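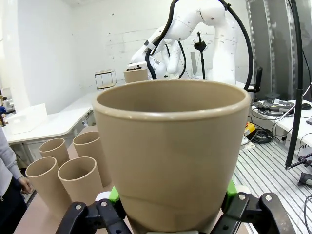

Figure 3. Tan cup with rolled rim; four narrower open tubes stand on the tabletop to its left.

3.2 Tableware and storage forms

The Senari set groups vessels by the shape of the opening. The cup has a slight flare and a thick, rounded lip, and its body tapers toward the base. The tubes have straight sides and a thin rim. Color is shared across both forms — a matte tan — and therefore could not serve as a sorting cue. Participants in the Olteanu survey sorted 213 items by form alone. Items with chipped rims were removed before sorting began in October.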